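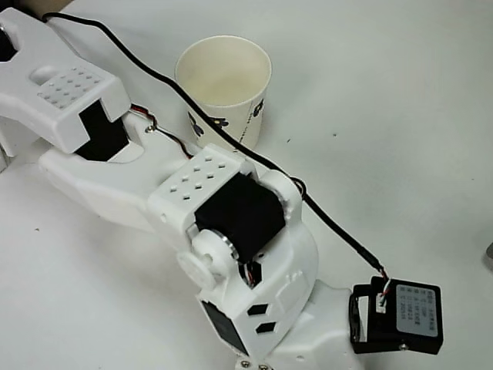
Small servo arm on a clear white table, with one paper cup in reach.

Setting up a desktop arm for safe bench work

This page covers the Satthorpe bench rules for small tabletop arms. They apply to any arm driven by hobby-size servos, including the Lulari kits and the older Civetti ones. Larger arms have their own page.

Before you power up

Clear the table of everything except the arm and the object you are working with. Tools, mugs and phones go on the shelf. Use an empty paper cup for first runs. Glass is not allowed on the bench, and neither is anything with liquid in it.

Check that the base is fixed down. Push on the elbow bracket with one hand. If the base shifts, tighten the mounting screws and push again.

Look over the screws at each joint. Any screw you can turn with your fingers has to be tightened before the run.

Cables

Follow every cable from plug to plug. A cable that hangs across a joint needs enough slack for the full swing, but it should not be able to drop into the gripper. Move the arm slowly by hand, with the power off, through its whole range. Watch the thin wires near the wrist and stop if they pull tight.

Press each servo plug home. If one comes out with a light tug, replace it and write the change in the bench log.

Limits

Set the joint limits in software before loading a motion file. Our form is 122, and you fill in one per arm. Copy the limits from the form, never from the last user's session. Start at the lowest speed setting and keep it there for the first 2 runs.

While it is running

Keep your hands off the table. To move the cup, stop the arm, cut the power and then reach in. Pausing the program does not count as stopping, as the servos still hold torque.

Know where the power switch is and keep one hand near it. Loose sleeves and lanyards stay off.

Shutting down

Lower the arm to its rest pose before you cut power, or it will fall. Unplug the supply at the wall. Faulty parts go in the Pappas bin in room 103 with a tag on them.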